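Home | Newsroom | Products | Investors | Contact

Pladus Opens Textile Return Line for Household Goods at Owen Site

Pladus, a maker and distributor of household textiles, has begun taking back used kitchen and laundry textiles from retail customers. Returned goods are sorted at the company's Owen site and sent on for resale, fiber recovery or disposal. The program covers padded gloves, knit items, towels and table linens sold under the Ditine label. 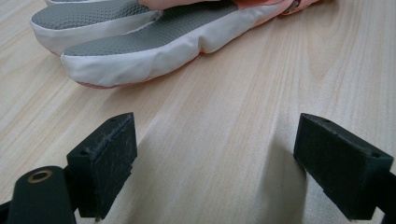

A padded glove with gray mesh-like grip material on the fingers.

Padded goods are graded apart from single-layer fabrics. Filling, outer shell and grip material have different melting points and must be separated before the shell can be shredded. Items with scorch marks or oil stains do not enter the resale stream.

A trial carried out in October processed 3,075 items. Of these, 49 percent met the standard for resale. The remainder went to fiber recovery, apart from a small share that was rejected for contamination.

Shares: 6 | Comments: 3

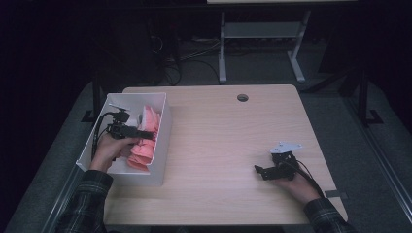 OWEN, 04/04/2022 - Under the terms of the program, customers may return up to six items per order using a prepaid label. Items must be clean and dry. Credit is issued to the customer's account after grading and can be used for any Ditine product. Goods from other makers are accepted but earn no credit.

Recovered fiber will be supplied to Inolent, which produces felt padding for furniture and flooring. The supply agreement runs for three years and sets limits on moisture content and on the share of elastic yarn in each bale.
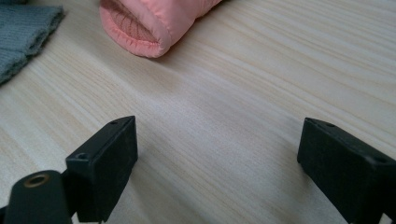
Knit fabrics with more than the agreed share of elastic yarn will be baled separately and held until a suitable buyer is found. Pladus expects this stream to make up a minor part of total weight in the first year. Volumes by material type will be published with the company's annual report.

Return labels can be requested through the customer account page.

Previous release | Next release | Print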